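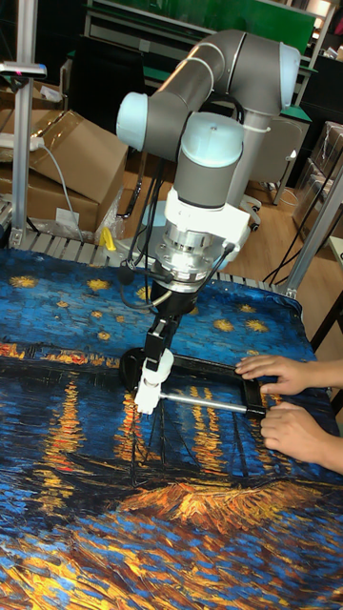

A reader wrote to me after my last post that I was too hard on the Femiscombe quarterback, and that a man who throws for 355 yards in one game should not be the first one to blame when the team loses. I have read this message several times. I think the reader is partly right, and I would like to answer properly, because in my first text I wrote quickly and I was still angry from the game.

First, the yards. It is true, he had 355 of them, and it is the best number of his season. But I watched the game a second time on Briteo, with the sound off, and a big part of those yards came when Huaranga was already leading and was happy to give away the short passes in the middle. The defense stood deep and let the clock run. I don't want to say these yards are worth nothing. They moved the ball, and one of the drives ended with a touchdown. Still, I would give all of them for one good decision before halftime.

You probably know which decision I mean. It was fourth down, two yards to go, near the Huaranga goal line. The coach kept the offense on the field, and I was in favor of it. I even stood up. The tight end was open for a short moment on the left side. The ball went to the right, behind the receiver, and it was intercepted. After this play the bench was very quiet, and in my opinion the game changed there, even though the score was still close.
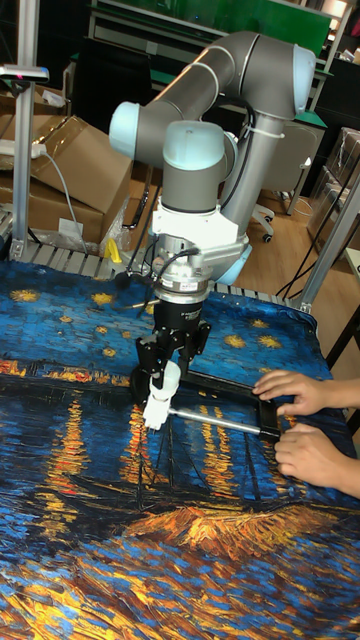
Gray arm over the starry cloth

Here I have to correct myself. In the last post I said that the quarterback did not look to the left at all. On the replay he does look to the left, but very early, before the tight end has turned his head. At the moment when the tight end is free, the right tackle has already lost his man and there is a hand almost on the ball. So the quarterback has no time to come back to his first reader, I mean his first read. (I learned this game as an adult, and in my second language, so please forgive me some of the terms.) The protection was bad on this play and it was bad in the whole first half. I should have written that.

The other thing I should have written is that Huaranga played well. When we support a team we talk always about our own mistakes, as if the opponent was only weather. Their front four pushed our line back without help from the linebackers, and this left enough players behind to cover everybody. I have not seen another defense this season that could do it for so long. They also tackled cleanly, and they did not talk much after the plays, which I appreciate.

As for the crowd, the stadium in Ulter announced 2,377 people. For a neutral field and a wet evening I find it very good. My seat was behind a post, but the man next to me shared his umbrella and explained me a holding penalty which I had not understood. The line for coffee was too long, so I missed the opening of the third quarter. If something important happened there with the offensive line, please tell me, I have only seen it on the replay.
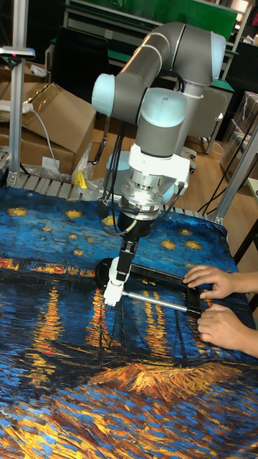

The throwing motion of our quarterback is the last subject for today, and it is the one where I do not agree with my reader. When he is calm, it is short and nice. When he is under pressure, he drops the ball low, his elbow goes out from the body, and the throw comes late and a little high. He has fewer joints between his shoulder and his fingers than this gray arm with the light-blue caps, but each of them has to arrive at its place in the right order, and in the second quarter they did not. You can see the same thing on the interception, and on the pass before it. I think a good coach can repair this in some weeks. I also think it will not be repaired by telling him that the yards were fine.

The next game against Huaranga is in June, this time on our own field. I hope that by then the right tackle gets some help from a running back, at least on the long downs, and that we run the ball more often when we need only two yards. I have already my ticket, and this time I checked that there is no post in front of the seat. To the reader who wrote to me: thank you for the message, and please write again if you see the fourth down differently than I do.

© Notes from the Cheap Seats | Contact | Back to top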